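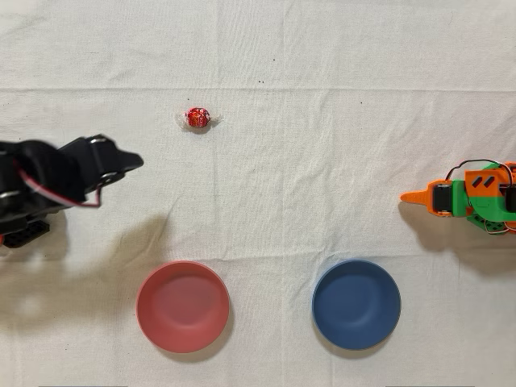

Two bowls and a red-wrapped candy on a cotton-colored cloth.

Grasstead reprint, volume 2: status

Scanning of the Grasstead daily strips is complete through March. The run stands at 987 dailies, of which all but the Sengar sequence come from syndicate proofs. The Sengar strips survive only as newspaper clippings, so line weight will vary on those pages. Dirk Baumgart has cleaned the tone dots at 300 percent and left the lettering alone.

Numbering follows the strip's own margin codes. Code 3127 was used twice – once on a Saturday gag, once on the first Mikari strip – and both are printed, marked a and b. Ingeborg Pfeiffer's index lists them separately.

Three dailies are still missing from the Wivov storyline. Readers holding clippings should write to Waltraud Frerichs before trimming or flattening them. Please include the paper's name and any text on the reverse, as this helps with dating. Sunday pages are not part of this volume.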